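Lever Handles Coming to the Dormont Building

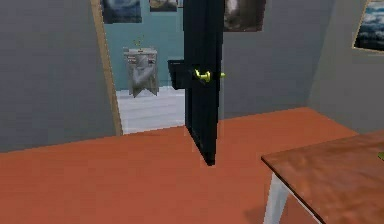 A black door with a yellow-green lever handle.

Work on the interior doors at Dormont begins on Monday and will continue through July. The round knobs on the first and second floors are being taken off and replaced with levers. If you rent a studio or an office on either floor, please read the dates and instructions below, even if you were at the tenant meeting, as a few things have changed.

The building opened with round brass knobs throughout, and most of them are original. Several have been repaired more than once. Last winter the knob on the copy room door came off in a tenant's hand and the room stayed locked until the afternoon. We also heard from people with arthritis, from a tenant recovering from wrist surgery, and from nearly everyone who carries boxes up from the loading area. A lever can be worked with an elbow or a closed fist. A knob has to be gripped and turned.

We asked for prices from two suppliers, Harb and Limum. Harb was cheaper per handle but could not supply a latch to fit the older doors without cutting them, and we did not want to cut them. Limum had a latch in the right size. The handles and latches together came to $2,791, paid out of the repair fund. Rents are not affected.

Samira Moussa, the building manager, will be on site each day the installers are here. The crew will start at the north end of the first floor and work toward the stairs, then do the same on the second floor. There are 18 doors on the first floor and 20 on the second. Each door should take less than an hour, but please plan on your room being open and in use by the crew for the whole morning or the whole afternoon. A schedule by room number is taped up next to the mailboxes. If your slot does not work, write your name and a better time on the sheet beside it before the weekend.

Before your slot:

Clear the floor on both sides of the door. The crew needs to swing it all the way open and kneel beside it.

Take down coat hooks, wreaths, calendars and anything else hung on the door. Signs with your business name can stay up if they are above shoulder height.

Put away small valuables. Samira will be on the floor, but she cannot stand in every doorway.

Keep cats and dogs at home that day. We have had two escapes down the back stairs this year and would like to avoid a third.

Your key will not change. The deadbolts are separate from the handles and are staying where they are. Storage closets and the restrooms use a different kind of latch, and those will be done later in the year once we know what the parts will cost. The front and back entrance doors are not part of this job.

A few tenants asked about color. The order is for a plain satin finish to match the hinges. We did look at brighter handles, which are easier to find against a dark door, and the optometrist on the second floor made a good case for them. If you have low vision, or have clients who do, tell Samira and she can order a contrasting handle for your door at no charge. Those take longer to arrive, so your knob would stay on until they come in.

New latches are often stiff for the first week or so. Please do not oil them. The supplier uses a dry lubricant, and household oil picks up dust and makes them stick. If the lever droops, if the door pops open by itself, or if you have to lift the door to get it to close, leave a note in the office box with your room number. The crew is coming back at the end of the month to make adjustments, and it is much easier to fix everything in one visit.

The old knobs will be in a crate by the loading area. Some are in decent shape and the brass cleans up well. Tenants may take what they like until the job is finished. Whatever is left will go to Premow, the salvage shop, which has offered to pick up the crate.

Parking: the installers' van will use the two spaces closest to the ramp during working hours. Please leave them open until the van is gone for the day.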